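Kekport Community Help
Home > Workshop, Craft & Hobby Rooms > Tables and work surfaces

Marking out a fixed area on a white table – does it do anything?

Posted by Birger Blomqvist, 15/01/2020
Tags: tabletop, marking, block stacking, classroom

I run a small stacking club for kids and a few grown-ups in a rented room. Small blocks, timed rounds, nothing fancy. In December we bought a white table, pushed it up against gray wall panels, and I was told by the people who sell the Kukano starter set that I "must" draw a boundary on the table so that every stack gets built in the same zone. Their leaflet says it makes builders calmer and more accurate. I have my doubts about that. I have seen a lot of leaflets.

What I want to know is whether a drawn rectangle has any real use, or whether it is one of those things people do because the leaflet has a drawing of it. I also want to know what to draw it with. I am not going to spend money on the Kukano boundary mat, which as far as I can tell is a sheet with a line on it.

The other thing that bothers me is the back edge. If the table is against the wall, do you draw the back line too, or let the edge where the table meets the wall do that job? The leaflet shows a table out in the middle of a room, so it is no help at all.

Please don't answer with "it depends." I know it depends.

3 replies

Løken

I have set up tables like this for 2 different clubs and I will give you my opinion, which is that the line is useful for one thing and oversold for everything else.

The useful thing is arguing. Or stopping it. When a stack goes up half in and half out of where it should be, somebody always says it was fine last week. With a line you look, and it's in or it's out. I never saw a line make anyone calmer. I saw one boy get a good deal less calm because his bottom block was touching it and his sister would not let it go for the rest of the afternoon.

As for accuracy, I would like to see how they measured that. My guess is they didn't. People build better when they practice, and the people who buy a mat are the same people who practice, so of course it looks like the mat works.

On the back edge: don't bother drawing it. If your table sits tight against the panels you already have a dead straight edge there, and a pen line squeezed in next to it will only wander. Run your two sides back until they reach the wall and stop. 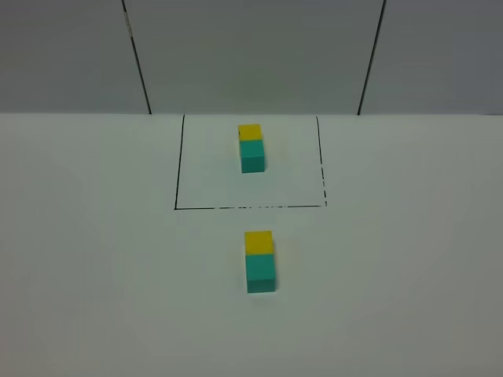

The sides are where you need to take some care. Use a long straightedge, hold it down with something heavy, and pull the line in one go. If you stop halfway and start again you get a step, and then you will be looking at that step for as long as you own the table. Keep the line thin. A fat line starts a whole new argument about whether the inside or the outside of it counts.

Don't be upset if it looks crooked from your chair. Two square sides going away from you will seem to lean in toward each other. I had a parent tell me very firmly that I had drawn mine wrong. I gave her the tape measure and she went quiet. Measure across the front corners, then across the back where the sides meet the wall, and if those two agree you are done. If you want to be fussy, measure corner to corner both ways too.

What to draw with – a fine black permanent marker if you are sure, a pencil if you are not. I would do pencil first and leave it for 3 sessions. You will probably want to move it. Everybody makes the area too big, because an empty table looks enormous before people are sitting at it.

One more thing and then I'll stop. Two small stacks at a time is plenty for a beginner on one table. The leaflet people will tell you more, because they sell blocks.

Wukham_Annex

just use tape

black tape, thin kind, comes off when you want it off. we have had ours down for ages, its fine. the blocks catch on it a little bit if you slide them but they are not supposed to be sliding them anyway

wouldnt buy the mat, friend had one and it curled

PegboardPaula

I disagree with the tape answer, and I partly disagree with the first one.

Tape has a thickness. It isn't much, but if a block sits with one corner on the tape and three on the table, it rocks, and small blocks rock more than you would think. Then the child gets blamed for a shaky stack when the trouble was the tape. It also picks up fluff along both sides, and on a white table you get a gray furry border in no time. If you only want a line for one afternoon, fine.

Where I part ways with Løken is the permanent marker. It is permanent on some white tables and not on others, and you won't know which you've got by looking. On ours it rubbed off under people's sleeves and left gray smears all over the good part. On the table in the next room, same marker, it is still there and I can't shift it with anything. So try it on the underside first, leave it overnight, and rub it hard with a damp cloth. Then decide.

I would also question whether the back should be left open. It works until somebody bumps the table. Ours crept forward from the wall a bit at a time, and since the sides only ran to the table edge, the area had no back at all, just a gap that blocks fell into. We lost a good few down there. If your table has no way of being held in place, either draw the back line an inch in from the edge or put something under the front legs to stop them walking.

And on whether it does anything: I kept scores for a while with the line and without it, the same people, the same blocks. I got 50 rounds of each before I lost interest. There was no difference I would put my name to. Some weeks were better and some were worse, mostly depending on who had eaten. I know that isn't science, but it's more than the leaflet offers. There is a claim going around that a club with 2,000 members swears by drawn boundaries. I have never managed to find out which club, and I have asked.

So draw it if you want rounds to be fair from one week to the next, with everybody reaching the same distance. That is reason enough. I just wouldn't expect it to improve anybody.

Comments on this reply

Birger Blomqvist: Thank you, this is closer to what I was after. Our table does move. I had not thought about the gap. Did you find the blocks again?

PegboardPaula: Most of them. You need a ruler with a bit of sticky stuff on the end. Move the table out before you lose your temper, it's quicker.

Løken: Fair point about the gap. Mine were both screwed to the wall so I never had it. I still say a line an inch in looks messy, but if the table walks, it walks.

Birger Blomqvist: I will try pencil, sides only, and something under the front legs. If it makes anyone calmer I'll come back and say so, but I wouldn't wait up.

Wukham_Annex: ours hasnt got fluff on it

PegboardPaula: Look at it from the side, near the corners.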